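About Marar

Hello, and thanks for clicking on the page that most people skip! I run Marar, a small school where we teach people to teach robots. If you've come looking for a course in building them, or in writing the clever software inside them, you want somebody else (and I'm happy to point you at them, just drop me a line). What we do is the hands-on bit. You hold the controls, the robot's arm copies you, and everything you did gets saved so that the robot can have a go at learning it afterwards.

I started out on my own with one second-hand arm and a pair of controllers that pinched my thumbs. Before that I'd spent years teaching people to drive, and I still think it's the best training I could have had. You learn to sit on your hands. You learn to say "gently" in forty different tones of voice. When a friend asked me to help out with her first batch of robot demonstrations I thought I'd be there for an afternoon, and that was in February, and by the summer I'd packed in the driving lessons and put a deposit down on our unit in Cesach.

What we teach

Mostly it's shop work, picking and shelving, and drinks are where we spend a good half of every course. I love a drinks shelf. The rows sit close together, there's a shelf board just above to bump into, and a can wants a different sort of grip from a bottle. You learn to bring the fingers in open and wide, stop short, have a look, and only then commit. Most people rush the approach and then spend ages fiddling with the grasp, when a tidy approach would have done most of the job for them. I always tell people to sort out the reach first and let the fingers look after themselves.

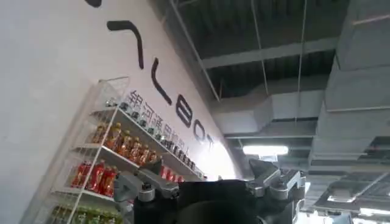

Shobha Mudaliar thinks I've got this the wrong way round. Her view is that beginners should start with the grasp, with the arm already parked in front of the bottle, and do nothing but open and close until it's boring, and she says that my lot turn up with beautiful swooping arms and no idea how hard they're squeezing. We've argued about it over a great many cups of tea. I've given way a bit, I'll admit, and the first morning of the course now has an hour of plain open-and-close in it before anyone is allowed to reach for anything at all.

The thing that surprises people is how much of it is about looking. You aren't standing where the robot is, or not always, and the view from the wrist tips and swings whenever you turn your hand. Shelves go off at a slant, the ceiling comes swimming in, and your poor brain insists on straightening it all up. Give it a day or so and you stop noticing. We do have a couple of people every year who feel queasy to begin with, so there's ginger tea in the cupboard and you can stop whenever you like, no questions and no sighing from me.

How a course runs

Eight people at the most, and that's a firm limit. We've been asked to take more and we always say no, as I want everyone to have proper time at the controls and I can't watch a roomful of arms at once. You'll use Ullix, which is our own hand controller (the thumb-pinching has been dealt with, I promise!), and you'll save your work into Lava, the bit of software we use for keeping demonstrations, playing them back and throwing the bad ones out.

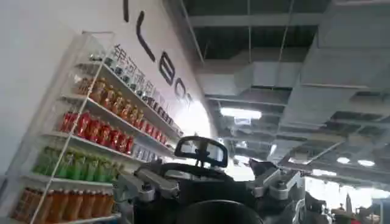
Throwing things out is a proper part of the course, by the way, and we give it a whole afternoon. By the end each person has recorded 100 demonstrations of the same simple job, and then we all sit down and go through them. Did you hesitate halfway? Did you nudge the neighbour and carry on as if you hadn't? Did you take a different route for no reason at all? People are much harder on themselves than I'd ever be. A wobble is fine, and I'll usually fight to keep a demonstration where somebody went wrong and then put it right neatly, so the robot gets to see a rescue as well. The ones I bin are the muddled ones, where even the person who did it can't say what they were up to.

At the last tidy-up Lava was holding 2514 demonstrations that we'd kept, all labelled by the people who made them. I'm daft about labels. "Pick 3 final FINAL" is not a label.

Who comes

All sorts. Shop staff, students, a retired piano tuner who was better than me by lunchtime, people who've been sent by their boss and are a bit cross about it on the first day. You don't need any maths and you don't need to have played video games, although the gamers do tend to find their feet quickly (and then have to be slowed down). Left-handed is no trouble. If you have sore wrists or can't sit for long, tell me before you book and we'll set the controls up to suit you.

Fifty-two people have finished the course so far, and a fair few pop back to help out with the new ones.

Coming to see us

We've got an open afternoon on 23rd August, with the kettle on and Ullix out for anyone who wants a go. There's no need to book for that, just turn up at the Cesach unit and ring the bell twice, it sticks. For places on a course use the contact form, and tell me a bit about what you'd like your robot to learn. I read them all myself, usually in the evening, so give me a day or two to get back to you.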